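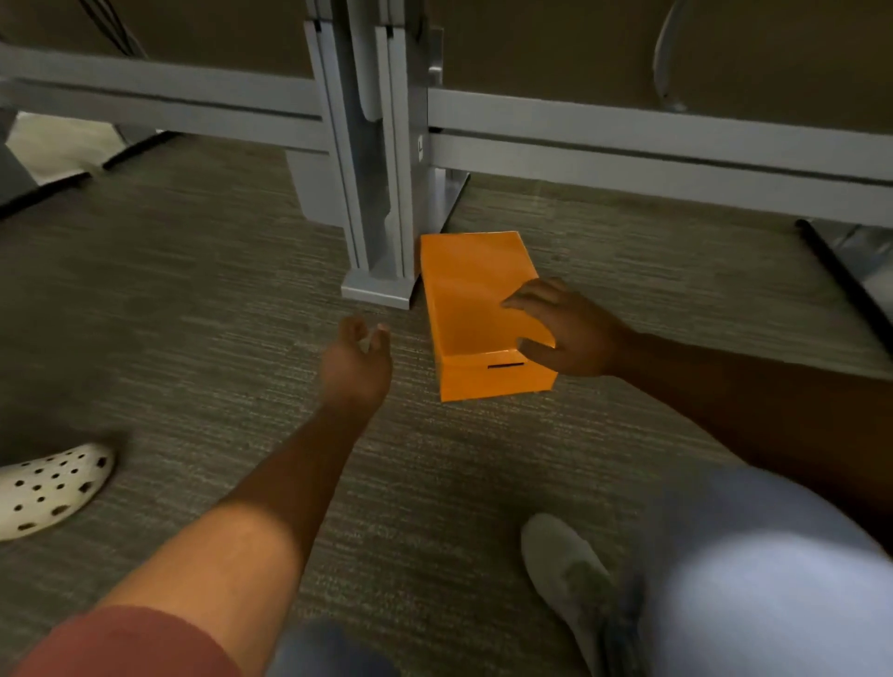
If you stopped by our corner of the Flovham office in July, you probably had to step over one of us. Most of the summer went by on the carpet, and I finally have something to show for it besides sore knees!

The project is called Emero, and the question behind it is pretty simple. When a robot learns from watching people use their hands, does it help to show it the awkward stuff? Most of the recordings we had were made at a nice clear table, with everything at a comfortable height. Real offices have things on the floor, up against desk legs, half in shadow (and you're usually kneeling on one leg when you reach for them).

So we recorded 300 short clips of people handling boxes down at floor level, filmed from the head so the robot gets the same view the person had. Then we trained two versions of the same model. One got table clips only. The other got the same total number of clips, with the floor ones swapped in for part of the set.

We tried both on 24 pickups neither one had seen before, all of them next to furniture. The table version managed 3. The mixed version managed 12, and I did a little dance in the hallway.

Half is still half, of course. Most of the misses were boxes pushed right up to a desk's foot plate, where the fingers have no room on the far side. People get around that by sliding the box out first, one hand on top, and the model only picked that up some of the time. My hunch is that we cut the clips too short and chopped off the slide, so I'm going back through the raw footage now.

The write-up goes out on the Tudance list on 15th October. If you have a cluttered desk and wouldn't mind us crawling under it, send me a note. Bring your own knee pads, ours are pretty much flat.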